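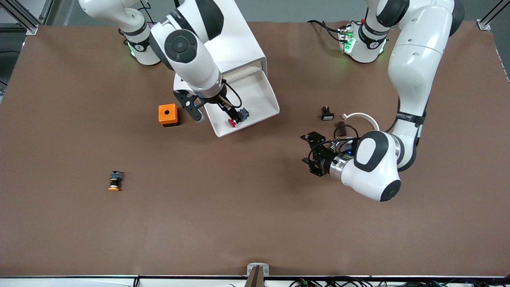

Push button with a red cap, white bin, brown tabletop.

Kershaw Mission Partners
Minutes of the spring meeting, 2 April 2025
Held in the upstairs room at Kershaw Community Church

Opening

The meeting opened at 7 p.m. with a welcome from the chair, who thanked everyone for coming out in such miserable rain and asked us to keep in our prayers those members who were home with the cough that has been going through the congregation. Psalm 67 was read, and we spent a few quiet minutes in prayer for our friends in Pudia before starting on the business. Apologies had been received from several members and were noted with our love.

Minutes of the last meeting

These were read and accepted with one correction. The shipment of school Bibles was recorded as having left the Fliltden warehouse, when at that point it had only been packed and was still waiting for its paperwork. The secretary was sorry for the mix-up and has changed the file copy.

Matters arising

The shipment has now left. Fliltden wrote to us to say that the customs forms had to be done over again because the contents were listed as "printed goods" on one page and "books" on another, and the port would not take them until the two matched. Fliltden has very kindly not charged us for the extra storage. It was agreed that a thank-you card should go to the warehouse staff, signed by as many of us as can be caught after the morning service.

The question of the spare key to the supply closet came up again. It has still not been found. The church office will have another one cut.

News from Pudia

The chair read aloud most of the latest letter from our partner church, and there was a good deal of happy talk afterward, so these notes are a little shorter than the item itself was! The new meeting house has its roof on. The congregation had been gathering under the trees beside the old clinic, and the pastor writes that the children rather miss it. There were 38 baptisms in the river at the end of the dry season, and families walked in from the hill villages the night before and slept on neighbors' floors so as to be there in time.

The letter also carried harder news. The local registration office has asked the church to file its papers again, with a full list of members' names, and several families are uneasy about being on such a list. Two nearby congregations have been told they may not meet until their own papers are settled. The pastor does not want us to write to any officials on their behalf at this stage – he feels that letters from abroad could make things more difficult – but he does ask that we pray, and that we be careful about what we put on the church website. After some discussion everyone was of one mind that we should follow his wishes completely. No photographs of members in Pudia will be posted, and the names of the hill villages will be left out of anything we print.

One member asked whether the same care ought to be taken with the prayer calendar that hangs in the lobby. It was thought that it should, and the March sheets will be taken down and shredded along with the older ones.

Literacy classes

The evening reading classes now have 77 adults enrolled, most of them women, and the teachers have asked for a second set of primers. The first set is being shared three to a book. A primer printed locally is a good deal cheaper than one we might send, and it has the advantage of using words people there really say at home, so it was proposed and seconded that we pay for local printing. This was passed with all in favor.

There was a longer conversation about lamps. The classes meet after dark and the ones sent two years ago are wearing out. Some of us would like to replace them now, and others felt we ought first to ask whether the power line promised to that side of town is really coming. In the end it was agreed to write and ask, and to bring the matter back next time.

The Curier

Our newsletter, the Curier, now goes to 145 households. The editor reported that the last issue was late because the folding machine at the church office jammed and the whole lot had to be folded by hand over two evenings, with much coffee and a certain amount of singing. Thanks were given to all the folders.

The editor would love to receive more short pieces from readers. A recipe, a memory of a visiting missionary, a few lines on a favorite hymn – anything of that kind would be welcome, and spelling can be tidied up later. Copy for the summer issue should be left in the tray in the office by 30 April.

It was asked whether the Curier might be sent by email to those who would like it that way. Several older readers were known to be firmly against losing the paper copy, and the editor promised that no one would be moved over without asking. A slip will go in the next issue for people to fill out.

Soup lunch

The soup lunch will be held in the fellowship hall after the second service. Last year we ran out of bread before the choir had even come down the stairs, so more loaves will be ordered from the bakery. We have offers of lentil, chicken and rice, and potato and leek, and would be glad of one more that has no dairy in it. Please label your pot and your ladle. A good many ladles from last year are still in the kitchen drawer and their owners are warmly invited to come and get them.

All gifts from the lunch will go toward the primers. Anyone who would rather give by envelope should mark it "Pudia books" so that the office does not put it with the general offering.

Any other business

A member who had heard a visiting speaker on the church in hard places asked whether we might hold an evening of prayer for prisoners of faith, perhaps along with other churches in Kershaw. This was very warmly received. The chair will speak to the elders and find out when the sanctuary is free.

The upstairs radiator is still knocking. The church office has been told.

Close

The meeting closed with the singing of the Doxology and a prayer for the churches that cannot gather at present. Tea and lemon cake followed. Members will be told the date of the next meeting through the Curier and from the front on a Sunday morning.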